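Ticket 144: Velero sorting policy drops into the wrong container after retrain
Opened by: Golnar Mazandarani
Assigned to: Huguette Grewal
Status: open, waiting on rerun
Component: Caren (training), Velero (two-arm cell)

What's going on

Hi Huguette! So the retrained policy is in and it's mostly lovely, except for one thing that is driving me up the wall. On the three-container sorting task it picks fine, lifts fine, travels fine, and then every so often it opens the gripper over the neighboring container as if that had been the plan all along. No hesitation, no wobble. If you only watched the arm you'd think it was doing a great job.

The old checkpoint (the one from December) doesn't do this. It's slower and it fumbles more grasps, but when it does get hold of something it puts it where the instruction says.

What changed between the two:

- action chunks went from short to long, because we wanted smoother motion for the paper
- the demo set grew from 800 episodes to 1000
- I switched on the color jitter in Caren, same strength for all the cameras

Everything else should be the same, and I did diff the configs this time (I know, I know).

Stuff I tried, in order

1. Restarted everything. Of course I did. No change.

2. Redid the hand-eye calibration for both arms. I was so sure this was it! The error came back well inside what we normally accept, and the drops looked exactly the same afterward. I kept the new calibration anyway, it's in the usual folder.

3. Swapped the chunk length back to short at inference only, so the policy still predicts the long chunk but we throw most of it away and replan. This helped a bit with the last-second corrections but the wrong drops were still there. My read is that the decision about where to go is made early, before the arm has traveled at all, and replanning just keeps agreeing with itself.

4. Played back the training episodes for the new part of the set. I went through these on the couch with a giant coffee and it took most of an evening. The labels match the motions in every one I looked at, so I don't think it's bad annotation. What I did notice is that the new episodes nearly all keep the containers in one order, while the older ones mix it up much more. So the policy could be getting away with learning a position and ignoring the words.

5. Tested that idea by swapping two containers and giving the same instruction. This was the interesting one. With the old checkpoint the arm follows the color. With the new one it goes to the old position more often than I'd like, and the word "red" in the instruction doesn't seem to buy us much. It isn't all the time though, which is annoying, because a clean failure would be so much easier to write up.

6. Put the containers back in the standard order for the jitter comparison: yellow, then red, then the big cream basin on the right. The two cylinders, pink and light blue-gray, are in the red bin, the black roll is standing up in the yellow one, and one of the grippers is over the basin. I'm using this layout as the reference for both checkpoints so please don't tidy it, even if it looks like it wants tidying.
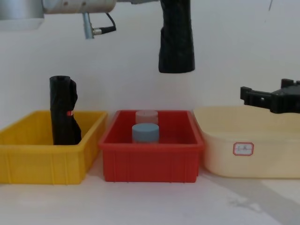
7. Turned the color jitter off and trained a small run overnight, 3000 steps starting from the new checkpoint. It's way too short to call it a result, but the instruction seems to matter again. If I change only the color word, the predicted path bends toward a different container, and it does that early on, which is where I'd expect to see it.

Where I think we are

I have two suspects and I can't separate them yet. One is the jitter being strong enough to smear the colors together, so the policy gives up on color and leans on position. The other is the fixed order in the new episodes, which would teach it the same bad habit all by itself. It might be both, feeding each other. The long chunks probably just make it look more confident about being wrong.

Reply from Huguette Grewal, Mar 23, 2025

Oh this is a nice one. I'd bet on the fixed order, with the jitter making it worse. I saw something a lot like it on Dorkard, where we had the lamp always on the same side and the policy cheerfully learned the lamp.

Can you do the two-by-two before we touch anything else? Jitter on and off, old episodes only and full set, everything else frozen. Use short chunks for all four so we're not arguing about that as well. And please score the wrong drops separately from the missed grasps. The summary script lumps them into one failure number, so a policy that grasps better and places worse comes out looking like an improvement. I think that's how this got past us in the first place.

Also, the script is still reading the task names from the Thân config. Harmless, but the plots come out with the wrong title.

Golnar again

Ha, that explains the plots. I've split the failure number in my branch and I'm queuing the four runs tonight. The two old-episodes-only ones go first so there's something to look at in the morning. I'll leave this ticket open and paste the table in when they're done.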